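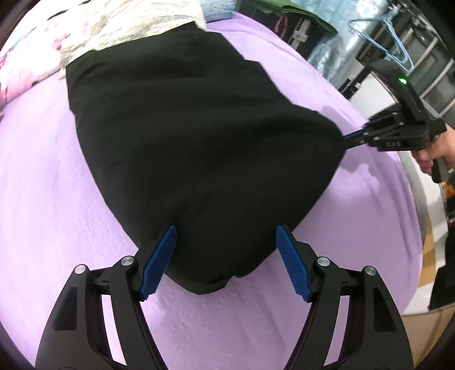
Hornus 2 review: labeling software for two-gripper recordings

Hornus is a desktop program from Kurnico for cleaning up demonstration data before training. You load the video and the gripper tracks, it lines them up, and you mark where each step starts and stops. I used it through April on 122 clothes-folding recordings made with a pair of hand-held grippers.

Import is the best part. The two streams synced without help in all but 14 recordings, and those needed a manual offset. The old version made me set the offset every time. Tracks load next to the video, so a jump in the pose estimate is easy to find and trim.

Step labels are weaker. The auto-segmenter looks for changes in jaw opening, and that works for picking things up. Folding is harder for it. Small regrips on a corner get split into separate steps, and I spent a lot of time merging them. 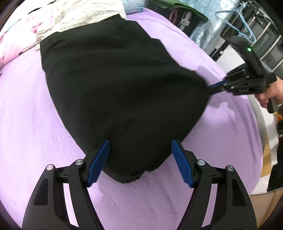 Dark garment on a fuzzy blanket, with the second gripper pinching a corner.

Dark fabric also gives the cloth mask trouble. The outline drifts into the creases, and raising the contrast setting to 25 helped only a little. Natalina Mazza, who trains the policies from my exports, ended up leaving the masks out.

Export to our format took 20 minutes for the full set. The command-line exporter skips bad files and writes a log, but the log gives no reason for the skip.

I would buy it again for the syncing. If you mostly need masks, try the demo on your own footage first.

Valter Grønli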